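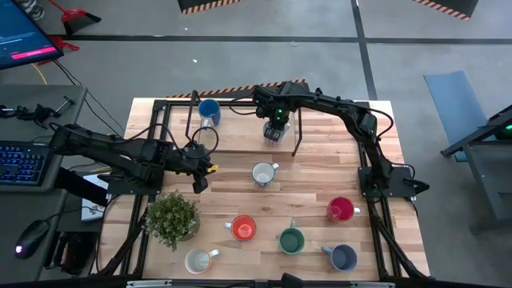
# Tosura two-arm bench kit: mug handling set

Data card for the recordings supplied with the Tosura kit, sold by Skuseten. Revised in September.

## Contents

- 196 episodes, recorded at the Sumley site
- 28 episodes held back for testing, listed in `heldout.txt`
- Joint positions and gripper opening for both arms
- Video from fixed cameras

## Task

Pick up drinkware from a wooden tabletop and put it down at a target position. Both arms are fixed to the table's frame. Handle direction varies between mugs and was not corrected before recording. Plants and pots stay on the table as clutter.

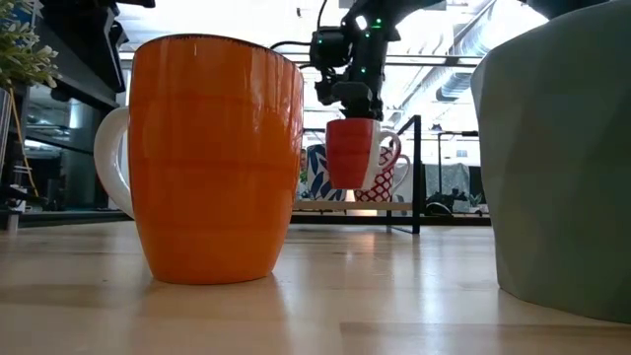 Grasps at the rim and grasps on the handle share one label, `grasp`. Users who need them apart will have to relabel - the Ahonen converter has a field for this but leaves it blank.

## Known problems

- Glazed mugs give strong reflections. Depth estimates on them should be treated as unreliable.
- In 17 episodes the left arm's gripper reading is missing. These are flagged `partial`.
- Lighting is not constant between sessions.

## Use

Intended for checking a newly fitted kit and for small training runs. Unpacked size is 70 GB. Not suitable for testing grip force - the kit does not record it.

Licence terms are in `LICENCE.md`.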